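The arm stopped in the right place, and that was what delayed the diagnosis. On the morning of 2024-06-11 the right-hand arm of the two-arm card cell at Brokside closed its gripper on nothing, reported a successful grasp, and carried the empty gripper to the basket. It repeated this for 27 cycles before the operator pressed stop.

"The controller had no complaint," says the engineer who looks after the cell. "Position was good, motor current was good. It took the current rise at the end of the stroke as contact with a card."

The cell sorts small printed cards from a wooden bench into mesh baskets, with the arms mounted opposite each other on an extrusion frame.
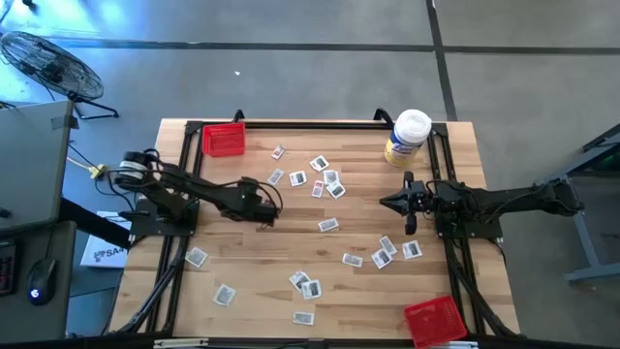

"A card lying flat gives you very little to measure," the engineer continues. "The fingers meet, the current goes up, and the reading with a card between them is nearly the same as without. We had set the threshold at 42 per cent of rated current. The bearing in the right gripper had stiffened, so friction alone was enough to cross it."

The second fault was the serious one. When the operator pressed stop, the left arm halted at once. The right arm carried on for almost 90 millimetres. Its stop signal went through the Osix motion software, which finished the current move first, while the left arm's was wired straight to the drive.

"Both should have been wired the same way. The drawing showed it, the cabinet did not. A hand on the bench at that moment would have been in the path."

The cell was locked off for 5 days. Both stop circuits now cut drive power directly, and the grasp check compares finger gap as well as current — a change that meant recalibrating each gripper against the bare bench.
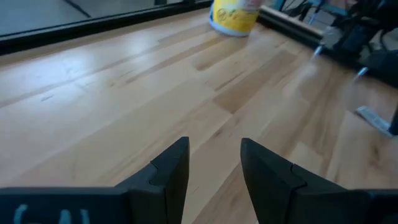 Coşkun disagreed that the gap check was enough, pointing out that a bent card can hold the fingers apart and still slip out during the lift. The engineer accepts this. A second reading after the lift is planned for August.

"The stop circuit gets tested every morning, on both arms, while they are moving. We used to test it with them parked."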